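Heswood trestle desk, white top - 10/10/22

Bought this for the spare room after the old one finally gave up. 40 bucks off at the Ilalstead store so can't grumble. Went together in 2 hours, would of been less but the instructions skip the leg braces altogether. Colour is nice. Bit brighter than the website.
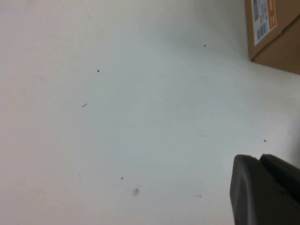

Wobble - yes, a little, if you type hard. Tightened everything again after a week and its better. Looked at the Lekota one too, nicer drawers but way more money and a long wait on delivery. Coffee rings wipe off if you get to them same day. Pen doesn't.

Would buy again for a kid's room or sewing. Not for heavy monitors. Four stars.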